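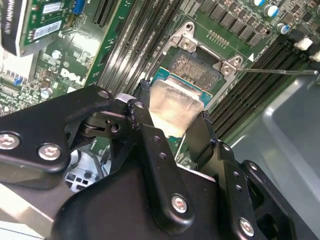 Chip in the fingers, Dell board underneath.

Trirkosard is my home build for putting desktop CPUs into open sockets with a two-finger gripper. This is release 22, with 92 short clips in it.
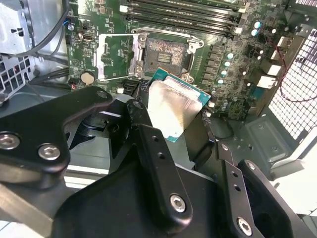
I care most about the approach. I bring the chip in tilted and flatten it late, and with the load plate flipped open to the left there's plenty of room for that – I still go slow near those gold pins!

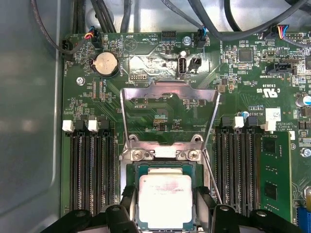

Jinotholm, May

Labels are plain text, one line per clip. I only mark "held" or "in socket" (sorry, no force data yet).

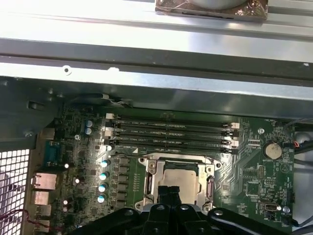
By Wulan Ong

Ningsih Nair checked my labels and fixed 19 of them – thank you! Bug reports welcome.

Filed under: Home Robotics, Datasets

Contact Wulan | Back to top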